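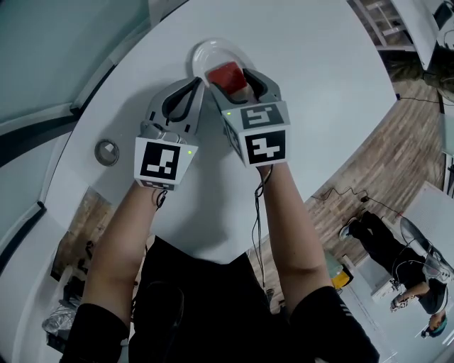
The big round white table, with a plate out on it

Search this forum Advanced search Go

Print this page | E-mail this page to a friend

Keep the round table or go rectangular?

fandport_upstairs
Posted 9:53 am

Hello everybody, I've been reading here for a good long while and finally have a question of my own. We moved into the upstairs room in May and I was put in charge of furniture, mostly on account of being the one who owned a tape measure. I picked a Zollent round table, 53 inches across, white top. I still love it. You can get at it from any side, there are no corners to catch your hip on, and it cheers the room up no end.

Now some of our group would like to trade it in for two long rectangular ones pushed against the wall. Their argument is that a round table can't be shoved up against anything and so it eats the middle of the floor, and I will admit they have a point! We have the white shelves and the white cabinet over in the corner with the plant (which is doing very well, thank you, it's my pride and joy), and I'd hate to lose the walk through to them.

My other worry is the cable on the floor. The planks are a brown wood look and the cable is black, so in my opinion you can see it well enough, but it does go right across where people walk.

So, round or rectangular? And what does everyone do about cords?

girar_2
Posted 10:20 am

Keep it, keep it, keep it! We had a round one at the Girar building for years and swapped it for rectangles, and I have been sorry ever since. With long tables everybody ends up in a row facing the wall like they're at a lunch counter. With the round one people sat down across from each other and talked.

For the cord, get one of the low rubber covers with beveled edges. Ours has been down for 3 years now and I've only had to wash it. Try to match the floor if you can, although I went with gray and got used to it.

plainpine
Posted 11:05 am

I'm going to be the grump in this thread, and I hope you'll take it kindly. Round tables are lovely for eating and a nuisance for nearly everything else. Anything with a square corner (trays, paper, a cutting mat) hangs off the edge, and small things collect in the middle where you have to stretch for them. I see a plate and a little metal cap on yours already, and that is how it starts with me! Next comes the tape, and then the scissors, and by the end of the week I can't find the table.

Two rectangles can be put together when you want one big surface and pulled apart when you don't. I'd want that every time.

girar_2
Posted 11:31 am

@plainpine, that sounds like a tidying problem to me, said with affection. You'd fill up the rectangles too!

plainpine
Posted 11:40 am

I would, yes. But I'd fill them up neatly.

fandport_upstairs
Posted 12:15 pm

You two are making me laugh, and I'm no closer to deciding. While I have you, can I ask about light as well? A couple of people say the white top is hard on the eyes in the afternoon. Could it be the color of the table, or should I be looking up at the ceiling?

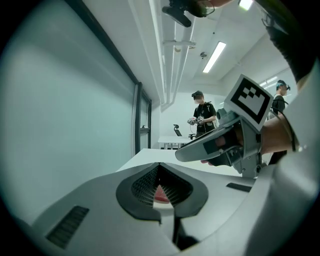

Re: Keep the round table or go rectangular?
by Jankauskaitė » 2:53 pm

I'd look up first. You've got a fluorescent fixture on a white ceiling, shining down on a white tabletop, and then that whole pale green wall with a smooth, shiny face to it. Every one of those throws light back at you. I had much the same arrangement in my old sewing room, minus the pipes (yours are very tidy in their brackets, I must say, mine went every which way), and I blamed the table for a whole winter before I tried anything else.

What helped me was a prismatic cover for the light. Check first that there's one made for your fixture, and keep it well clear of that little round fitting next to it. If it's a sprinkler, whoever looks after the building will have opinions. I also laid a plain oatmeal cloth over half the table. A cloth costs very little, so you could try it this week and see whether the complaints stop.

As for the shape, I'm with Girar on this one. I'd keep the round table and pull it a foot or so closer to the green wall, if that gets you your path back to the shelves.

plainpine
Posted 3:10 pm

A cloth! On a work table! It'll be full of crumbs and pencil shavings before supper. A matte desk pad would do the same job and you can wipe it down. I do agree about the light cover, though, and I'd get that before spending a cent on new tables.

fandport_upstairs
Posted 3:44 pm

Thank you all so much. I'm going to slide the table over this evening and mark its new spot with tape, then ask about a cover for the light. Girar, do you remember how wide your rubber thing was? Our cord has a fairly long way to go across the floor and I'd like to buy it in one piece if they come that long.

girar_2
Posted 4:02 pm

Three inches, and it came on a roll, so I cut it with kitchen shears. Let it lie flat overnight before you put it down or the ends will curl up on you.

Print this page | E-mail this page to a friend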